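The Breakfast Corner, Picture by Picture
A little gallery from our kitchen table pages, put together by Marisol Ayala

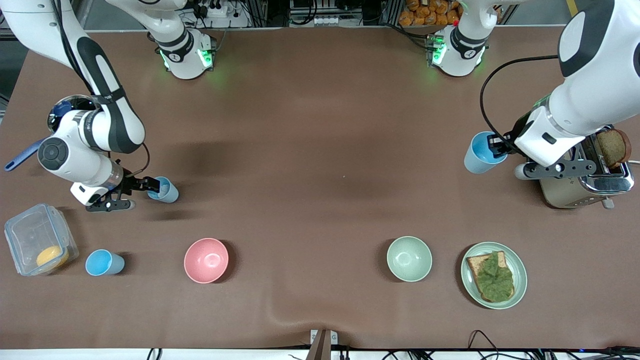

Allov Home Pages, No. 312, page 5

Hello again! I've been promising a breakfast page for ages, and my inbox tells me you've noticed (Muthoni Kariuki, I did get all of your messages). It's a small gallery this time, one picture and a lot of me rambling next to it, so pour yourself something and pull up a chair.

On the toaster: champagne with a chrome top, and I'm smitten. I grew up with a plain white one that hummed, and I never thought I'd care what color a toaster was, but put this next to a chocolate brown table covering and the two just get along. There's a slice standing up in one of the slots, dark at the crust and golden in the middle, exactly the shade I like. My sister would send it back for another round. We don't discuss it.

On the cups: light blue plastic, three of them, one upright and two tipped on their sides. I know, I know, some of you are strictly china people! I've come around to plastic at breakfast. They're light, they go anywhere, and that pale blue looks so fresh against the brown. Fidelina Salazar wrote in July to say she keeps hers for juice only and never lets coffee near them, and I've been copying her ever since.

On the brown: I used to be a white tablecloth person, and then I met marmalade. A smooth mat in a deep color is so much kinder to live with. I wipe mine down with a damp cloth after we eat, and if there's a little wrinkle left in it, well, there's a little wrinkle in it.

On the dark blue handle over at the left: it looks like a spatula to me, and now I want eggs. Bahman Jalali's trick, which he sent in with 2 exclamation points, is to butter the toast first and let the eggs wait for it, never the other way around. I tried it and he's right.

Next page is shelves and hooks, and Irina Chiriac has already sent me her spice rack (it's gorgeous, and she labeled everything). If you've got a breakfast table you're fond of, send it along, crumbs and all!

Posted 2023-01-30 in Kitchen Tables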